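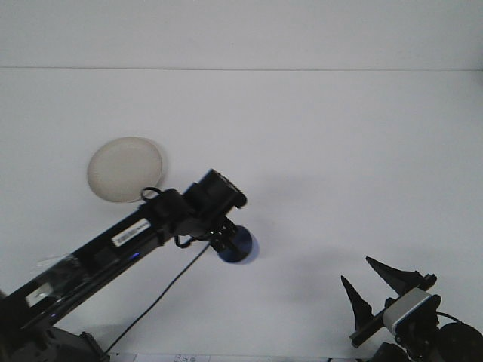
# Why does a spinning plate wobble when it stops?

Have you ever set a plate down a bit too fast and heard it go *wubba-wubba-wubba*? I love that sound! My friend Fouad Najjar can't stand it, so of course I do it every time he comes for lunch.

A round plate rolls on its rim, a lot like a coin does. When you tip it and let go, it doesn't just flop over. The edge touches the table in one spot, and that spot races around in a circle. As the plate sinks lower, the spot goes faster and faster (listen for the sound getting higher!) until the whole thing goes quiet.

So where does all that wobbling go? Some of it turns into sound, some of it pushes air out from under the plate, and some gets lost to **friction**, the rubbing between the plate and the table.

## Try it yourself

You'll need a plastic plate, a big coin and a smooth table. Please leave Grandma's good china in the cupboard!

1. Stand the coin on its edge and give it a spin.
2. Listen until it stops.
3. Do the same on a folded towel.

My coin was done in 3 seconds on the towel. On the kitchen table it kept going so long that I went to get a cookie, and it was still humming when I got back.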